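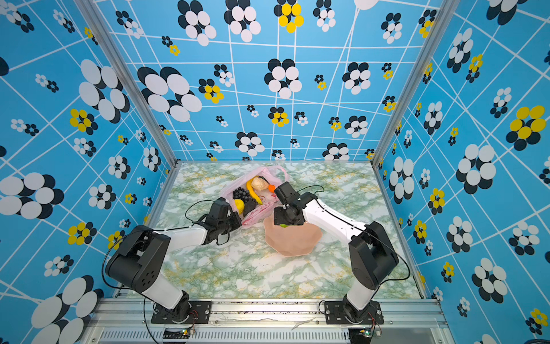 `evura-replay` steps through recorded two-arm episodes and re-sends the joint targets to the controllers.

## Usage

```
evura-replay --episode 154 --arms left,right --rate 0.5
```

- `--rate` scales playback. Values above 2 are rejected.
- Gripper commands go out on their own topic and are not interpolated.
- Episodes over 3,000 steps are read in chunks.

## Known issues

The left wrist offset resets after a controller restart. Run `evura-zero` first.

Maintainer: Wondimu Mekonnen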